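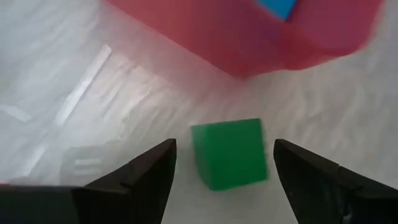

Cubo verde sobre superfície clara.

Pankaj Mathur
13 de janeiro de 2021

Fio sobre a proposta de taxa sobre carne bovina no município de Canwood. Li o parecer técnico inteiro, anexos incluídos. Notas abaixo.

A base de cálculo é o peso da carcaça na saída do frigorífico. O preço final não entra. Efeito aritmético: a alíquota efetiva sobre acém é maior que sobre filé. O parecer trata disso numa nota de rodapé.

A elasticidade-preço usada vem de um levantamento da consultoria Odine com 108 domicílios, todos da mesma zona urbana. Não há intervalo de confiança publicado. Pedi os microdados em agosto. Sem resposta.

O modelo supõe substituição integral por leguminosas. Frango e suíno ficam fora da cesta. Quem já trabalhou com demanda de alimentos sabe que o deslocamento vai primeiro para a proteína animal mais barata. Isso muda a estimativa de emissões e muda a de receita.

Sobre emissões: o fator aplicado é único para pasto e confinamento. O relatório da Bajpai, citado como fonte, separa os dois sistemas em tabelas distintas. O parecer usou só a segunda, sem justificar.

Receita: a projeção cobre 12 meses e mantém o consumo constante. Se o objetivo é reduzir consumo, a hipótese contradiz o objetivo. Ou a taxa arrecada o previsto, ou reduz o previsto. As duas colunas não fecham juntas.

Fiscalização: estabelecimentos que abatem menos de 2.000 kg por mês ficam isentos. O texto não define se o limite vale por CNPJ ou por unidade. Em Venar, regra parecida foi contornada com desmembramento de empresas já no primeiro ano.

Não discuto aqui se o município deve ou não intervir na dieta de alguém. Minha posição é contrária, já escrevi sobre isso. O ponto deste fio é o cálculo, que não sustenta o artigo 4 nem para quem concorda com a medida.

Correção ao post sobre a base de cálculo: o peso é o da carcaça resfriada, e o parecer admite quebra. A conclusão sobre o acém fica igual.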